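Intro to Lab Automation, handout 3
Notes from the Turkora demo visit, May 2020
Typed up by Tyra Åberg, corrections to me please

Missed the visit? Read this before the problem set. Missed the reading too? Do that first, Hedlund chapter 2.

Who we saw: Signe Amundsen ran the demo, Crescencio Pastor at the controls and took questions after. Holger Strand did the safety talk, short version: stay behind the tape, e-stop is the big one by the door, no leaning over the table for a better look.

What the demo is for. Bench work with small glassware. Turkora want the boring bits of a teaching lab done by arm: tubes into racks, cups moved, dishes left alone unless asked for. Sounds easy. Clear glass is hard, the camera mostly gets highlights and whatever is behind the glass. Signe said white table + pale walls makes it worse for glass edges, better for colored liquid. Write that down, comes up in the problem set.

Terms you need:
Pre-grasp: where the gripper waits before closing. Not the same as the grasp pose!!
Approach axis: direction it comes in from. For a tube leaning in a cup this isnt vertical.
Insertion tolerance: hole diameter minus tube diameter. Small number, big trouble.
Regrasp: put down, pick up again differently. Costs time, often worth it.

Controller is called Nurley, planner is Hararis. Dont mix them up, half of last years answers did. Nurley moves the joints, Hararis decides the order. Log from the long session had 390 planned moves, we get 200 of them for the assignment, file is on the course page under Hsiao (thats the dataset folder, not a person).

Crescencio on planning: pick the tube that blocks the others least. Tubes sharing a cup touch each other, so pulling one can shift the rest. Look again after every pick, dont trust the old positions.

Rack, red cup and dish on the bench:
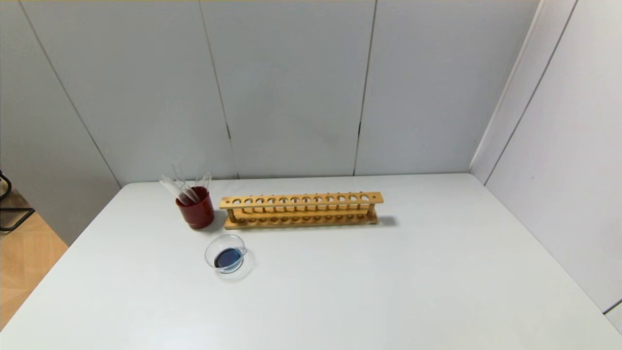
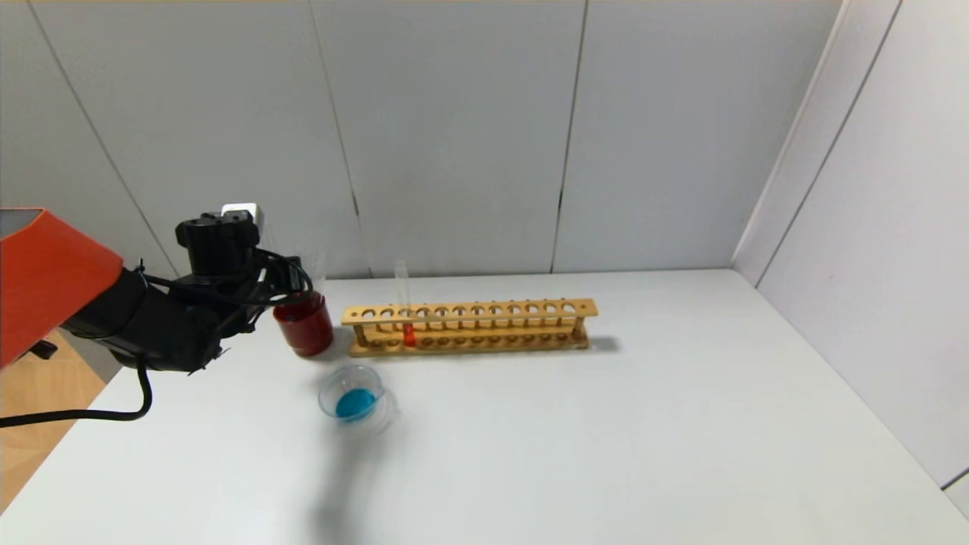

Why does the planner need a new look at the cup after each pick?
Because the remaining tubes can slide or roll when one is lifted out, and a grasp planned from the old positions may close on nothing or knock the glass.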